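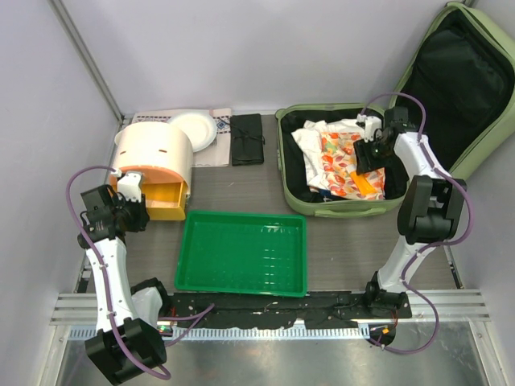
Arus and Dindmont sign border district agreement

The districts of Arus and Dindmont have agreed to run a joint land survey along their shared boundary, ending a dispute over grazing rights in the upper valley.

The work will begin in April and cover 370 square kilometres. Parts of the area were last mapped when both districts still belonged to the same province, and the two land offices have used different lines ever since.
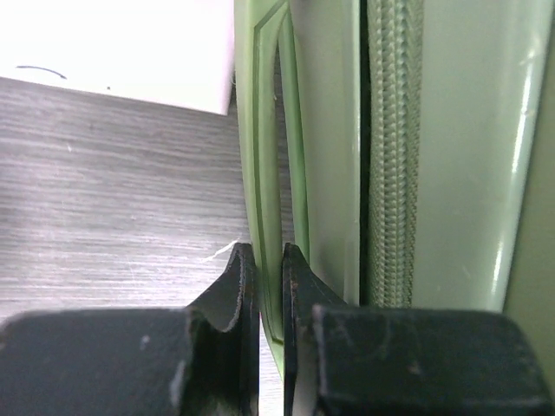
Azadeh Salehi, who led the talks for Arus, said 131 households had been paying fees to both sides. They will pay one fee from the start of the survey until a final line is drawn.

Nikau Mahuika, for Dindmont, said the school and clinic at Crabtree would stay open to families from either district.

A public meeting will be held at Crabtree school at 2 pm before the work starts.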